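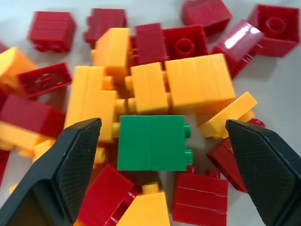

One user of the first version wrote to ask why the ship Mabuza arrives at Gallau two times on the same morning, and whether the second row should simply be deleted. Please do not delete it. The ship came in, went out again to the anchorage because of wind, and returned to the berth. Both arrivals are real, and the column call_part was added after this letter so that the two rows can be joined.

Gallau and Brulholm cruise calls, README
Version 3, 7 April 2023

What is in the folder

The data set lists calls of passenger ships at the two harbours of Gallau and Brulholm. There are 456 rows in the main table, and one row is one arrival at a berth. Ferries on the daily line between the two harbours are not included. Cargo ships which carry a few passengers are also not included, even when the harbour office has put them on the passenger list.

Files

calls.csv: the main table
berths.csv: name, length and depth of each berth
ships.csv: ship name, operator, length, passenger capacity
changes.txt: corrections from version to version

All files are in UTF-8, separated by commas. The decimal sign is a point. If your spreadsheet program expects a comma there, please set this during the import and not afterwards, otherwise some depths become dates.

Columns of calls.csv

call_id: a number without meaning, it stays the same between versions
ship_id: refers to ships.csv
harbour: G for Gallau, B for Brulholm
berth: refers to berths.csv
arrived, departed: local time, 24-hour clock
call_part: empty in most rows; 1 or 2 when a call was interrupted
passengers: persons on board at arrival, crew not counted
source: P for the printed schedule, L for the harbour log

How the data were collected

The times come from the harbour logs, which I copied by hand at both offices. Where a log page was missing, I took the planned time from the printed schedule and wrote P in the source column. The planned times are often too optimistic, so please leave these rows out if you want to calculate delays.

Passenger numbers were given by the operators. Revitz reports them rounded to the nearest five, the other operators report the exact number. I have not changed anything in either case.

Known problems

Berth 4 at Gallau was made longer and received a new number during the works at the terminal. In the table it is called 4 for the whole period, also where the log already says 5.

In Brulholm the clock in the log office was not changed to summer time until July. I have corrected these rows by one hour. The original times are kept in changes.txt.

Departure times after midnight carry the date of the next day. Version 2 had this wrong and should not be used any more.

Not suitable for

The table says nothing about how many passengers went ashore. I have seen it used for an estimate of visitors in the town centre of Gallau, and I would ask you not to do this. Many guests remain on board, especially when it rains, and the buses to the castle leave directly from the quay.

Use and corrections

You may use and share the files freely if you name the version. Corrections are welcome. Please give the call_id and, if possible, the page of the log.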